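Splitting a long craft task into trainable stages

Part two of the Jalline method notes. Part one covered calibration and the table layout. From this point on we assume your arms are calibrated and you can record both hands together with the head view.

The task is covering an inflated balloon in paper strips, with two arms and two humanoid hands. We picked it because it is long, the parts are soft, and a mistake early on spoils what comes later.

Views from the robot's head at different points in the task:
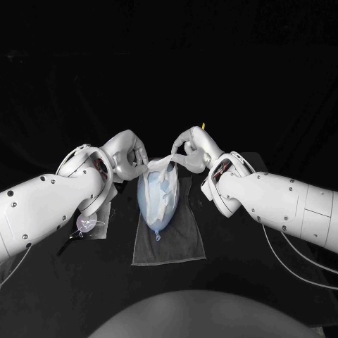
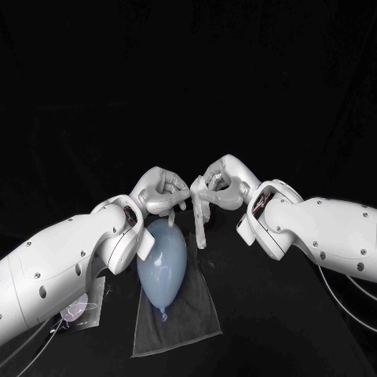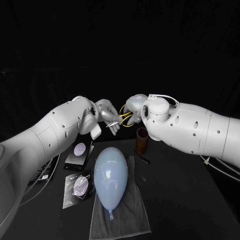
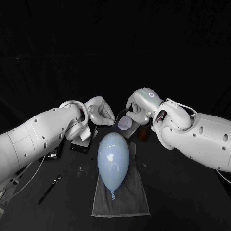 A single policy trained on whole runs did poorly for us. It learnt the first few minutes well and then drifted, and by the time it reached the pasting it was in positions it had never been shown. Cutting the runs into stages fixed most of that. The steps below are the ones we now follow at Skustemo.

1. Write the stage list before you record. Ours has 6 stages. Each one needs a start condition and an end condition that a person can judge from the head view alone. "Strip flat on the balloon, both hands clear" is a good end condition. "Strip applied" is too vague, and two people will mark it differently.

2. Record whole runs anyway. Don't collect each stage by itself, or the starts will be far too tidy. The real start of a stage is whatever mess the last one left.

3. Mark the boundaries by hand. Lenni Hämäläinen did all of ours, then Ulla Engebretsen marked a second copy without looking at his. Where they disagreed by more than 2 seconds, we rewrote the condition and marked that stage again in every run.

4. Overlap the stages. Let each one keep 53 frames from the stage before it. With no overlap, the hands stopped dead at every change.

5. Train one policy with the stage number as an input. Separate policies were no better and took far longer to look after.

6. Train a small classifier on the same head view to say when a stage has ended. Make it wait for several agreeing frames in a row before it moves on.

Pasting needs extra care. It is the same motion many times over, with the target changing as the paper builds up. We gave it half of our 1,000 training segments and would give it more next time.

If the policy repeats a stage that is already finished, check the classifier first. In our case the fault was nearly always there. If it skips ahead, the end condition probably looks too much like something that happens halfway through. Scissors work was the worst for this, as the hands come together more than once.

The stage list and the marking sheet are in the Trosach folder. Haugland use a different hand, so their step 4 value won't match ours. Part three deals with recovery from a dropped strip.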